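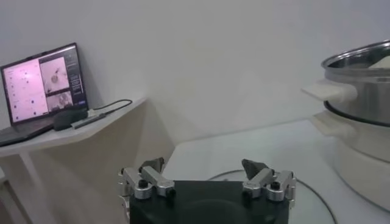 *Reading time: 4 minutes*

**Unit 4: Pacing in the 3000 metres**

Students should be able to explain why an even pace usually costs less energy than a fast start. In the Verano case, the leading group covered the opening lap well ahead of schedule and slowed steadily thereafter. 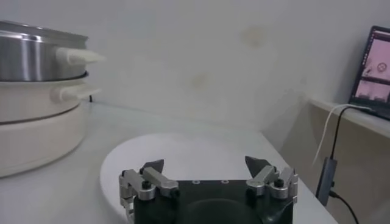 The Wullitz method sets the first kilometre at 80 per cent of perceived effort – a limit many club athletes find hard to keep. Lap times must be recorded for the seminar.

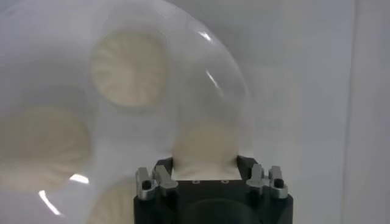 Vincze disagrees: a cautious first kilometre leaves the athlete boxed in, and the effort saved is then spent on overtaking.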